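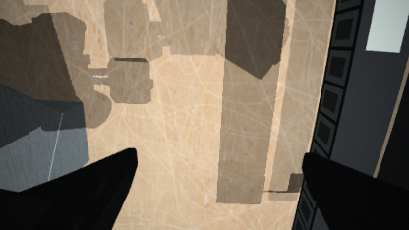
Can you really borrow a footballer, Alistair Halliday wants to know, and if you can, do you have to give him back? He also asks whether you get in trouble if you return him with a broken bit.

Yes, yes, and it depends what you signed. The proper word is a loan. It works a little like a library, except that the book has an agent, a car and strong feelings about where it would like to be shelved.

What is a loan?

A footballer who plays for a living has a contract with a club. A contract is a long written promise. The player promises to train, play and not go skiing. The club promises to pay.

In a loan, the player keeps that contract but goes off to play for a different club for a while. The club that has the contract is called the parent club. Footballers with beards and children of their own can have a parent club, and nobody in the game seems to find this funny.

When the loan ends, the player goes back. In a transfer the player leaves for good, and the old club has to take his face off the side of the bus.

Why would a club give away a player it wants?

Mostly so that he can get some practice at the real thing. Imagine you are a young goalkeeper at Somasdale. You are very promising. Everybody says so. Unfortunately Somasdale has another goalkeeper who is older, bigger and never catches a cold, and only one of you is allowed in the goal at a time. You could sit on the bench all winter learning what the bench feels like. Or you could go to Gandeck, where the last goalkeeper has hurt his knee, and play every week.

Take Donnie Haldane. He was nineteen, he was a striker, and he wore number 42 for Somasdale, which tells you something. Big numbers on the back often belong to the players nobody has found a small number for yet. One January he was lent to Gandeck, 196 miles up the road. His first match was in front of 3,626 people and a very cold wind. It finished Gandeck 2, Nisbet 0, and Donnie scored neither of them, but he did get kicked by a grown man who meant it, and coaches will tell you this is educational.

Not all loans are for youngsters. Sometimes an older player has fallen out of the team and wants to play. Sometimes a player is coming back from a long injury and needs a few gentle matches, if he can find any. And sometimes the manager and the player have stopped speaking, and a loan is the football version of being moved to a different table.

What does the borrowing club get?

It gets a player it might not be able to afford to buy. Small clubs can end up with somebody very good for a season, and the supporters will make up a song about him by the second week. Then in May he goes home and they are left with the song.

There is a snag. If a club borrows too many players, it may have to start again every summer with half a team missing. That's why competitions often have rules about how many you can borrow, and how many of them can be in the squad for one match. The rules are different in different countries, so if you are arguing with a cousin abroad you may both be right.

Who pays?

Somebody has to, and this is the part the grown-ups spend longest on. The two clubs can share the wages in whatever way they agree. A rich parent club might go on paying nearly all of them. A borrowing club that is really keen might pay the lot. There can also be a loan fee, a sum paid just for the borrowing, as if the library charged you at the door and then again for each page.

The player does not get paid twice. I'm told players do ask.

Does the player get a say?

He does. You can't post a footballer to another town without his agreement, however tidy that would be. He has to say yes, and so does each club, and then there are forms. The player will want to know whether he will get a game, where he will live and who the manager is. He may telephone somebody who has already played there and ask what the food is like.

Can a club borrow somebody at any time?

No. There are parts of the year when players are allowed to move and parts when they mostly aren't. The allowed part is called the transfer window. Many countries have a long one before the season and a shorter one in the middle. When it shuts, it shuts, although it is often shut by people running down a corridor with a piece of paper at eleven at night.

Some leagues make an exception for goalkeepers. If a club's goalkeepers are all hurt at once, it may be given permission to borrow one in an emergency, as the other choice is a defender in gloves that don't fit.

What if he has to play against his own club?

Good question. In many competitions he isn't allowed to. He has to sit in the stand in a nice coat and try to look as though he doesn't mind who wins. People have worried about this for as long as there have been loans. If he scores, his own club is cross. If he misses from very close up, everyone in the ground gives him a funny look. Keeping him out of it is kinder all round.

Can the parent club change its mind?

Only if the agreement says so. Some loans have a recall clause, a line that lets the parent club ask for the player back early, usually during a window. This tends to be used at the worst possible moment for the borrowing club, just when he has started to score and they have printed him on the calendar.

Can the borrowing club keep him?

Sometimes. There are two ways it can be written down.

An option to buy means the borrowing club may buy the player at the end, for a price agreed at the start. It doesn't have to.

An obligation to buy means it must. Often there is a condition attached, such as the team staying up or the player appearing in enough matches. You might think an obligation to buy sounds a lot like buying somebody slowly. You would not be the first.

And the broken bit?

Players get hurt on loan just as they do anywhere else. The two clubs' doctors talk to each other, and quite often the player goes back to the parent club to be mended. What happens about the wages is in the agreement, on one of the pages people skim. There is no fine, Alistair, and you don't lose your card.

Words to use at breakfast

Parent club: the one that has the player's contract.
Loanee: a player who is out on loan. It's a real word, even if it looks like a spelling mistake.
Recall: asking for him back early.
Cup-tied: not allowed to play in a cup for a new club after already playing in it for the old one. Rules on this vary from cup to cup, so check before you shout.

Donnie Haldane went back to Somasdale in May. By August he had been given a smaller number.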